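Emero two-arm kit - review notes

Loan unit from Kandpal, set up 28 Oct 2022. Cloth handling only so far, 30 runs logged, 27 kept. Folders are by garment colour, logs in plain text. Gripper cameras recieve their own subfolder. 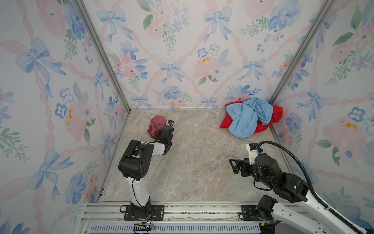 Left gripper at the dark red cloth, other garments in the back corner.

Known issues: cable on the right arm needs watching - check before each run. Timestamps drift a bit in the September files, dont merge them yet.

Questions to Rekha Nishad.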